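Mirora hand-held gripper pair, evaluation notes
Notebook 2, February, bench at Plosirstead
Entered 9:40, added to through the afternoon

Purpose of entry: decide whether the Mirora pair goes on the recommended list for the tabletop work or goes back to Kohlhase at the end of the loan. Omolara Ajayi wants a yes or no with reasons. Earlier entries cover unpacking and the driver install, so I won't repeat them.

Set-up as left last session. White board on the table inside the frame, curtains drawn, lights at the usual level. Both grippers wired. Warm-up per the Mirora sheet, then zeroed with jaws fully closed. The left one needed zeroing twice. It read slightly open at full close the first time and was fine the second. Logged it, no cause found.

Loan terms, for reference: one pair, cables, software licence for the loan period, and email support. Spare jaw pads are extra. Kohlhase quotes 800 for a service visit, travel not included, and won't say what a visit covers beyond "inspection and adjustment". Asked for a breakdown. No reply as of noon.

Task for this block is plate to tray: pick up the round black plate by the rim, carry it across, set it down inside the wooden tray, release. Left gripper may steady the tray or stay clear, operator's choice. Same task we ran on the Curkton pair, so the notes can be read side by side.

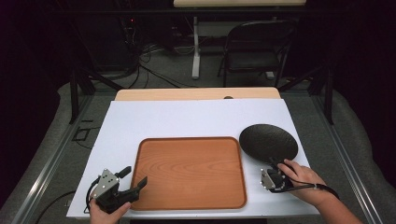 Grip behaviour is the main thing I wanted from this block. The Mirora jaws close in line and stay parallel under load as far as I can tell by eye, and the trigger travel is longer than on the Curkton. Longer travel is good for thin objects and tiring for everything else. The rim is a fair test of this: with the plate tilted up off the board and held only at its lower edge, most of its weight sits well away from the jaws, and any slack in the linkage is felt at the handle as a slow nod. I felt a small nod on the right unit. The Curkton pair had none that I noted, but I wasn't looking for it then, so that comparison should be rerun before anyone quotes it.

Release is clean. Pads don't stick to the matte surface. Setting down inside the tray is harder than setting down on the flat because the raised rim leaves the lower jaw little room, and the approach has to be steeper than feels natural. Not a fault of the product. Any jaw this shape would have it. A narrower pad might help and Kohlhase lists one, price on request.

Cable. The right-hand cable lies over the back of the hand and on to the wrist. It stays put while the wrist is straight and tugs when the palm is turned up. I'd want a clip or a strap at the forearm — the supplied tie is too short to go over a sleeve. Mirora's manual shows a cable route that I couldn't reproduce without taking a sharp bend at the connector. Left it as is.

Handle. Comfortable for me, medium glove. Omolara found the reach to the trigger long and shifted her hold upward, which puts the thumb near the housing. No pinch point there, checked with a pencil. She would still like a smaller handle and the catalogue doesn't have one.

Software. Recording starts and stops without trouble. File names default to the clock on the host machine and can't be changed in the interface, only in the config. Jaw opening is logged for both sides. The units in the export header are wrong (says cm, values are plainly mm). Reported by email at 1:15.

Open items
- Rerun rim hold on Curkton pair, same plate, look for nod
- Check right linkage screws against the torque table, don't adjust until Kohlhase confirms it's allowed under the loan
- Try left unit from cold and see whether the zero error comes back
- Longer tie or forearm strap
- Chase service breakdown

Provisional view: acceptable for tabletop work, conditional on the right unit being looked at. I would not buy on the present quote. If the nod is only a loose screw my view on the hardware changes and my view on the service price stays where it is.

4:50, email back from Mirora. Header units are a known fault, fixed in the next release, no date given. Added a conversion line to our import script in the meantime.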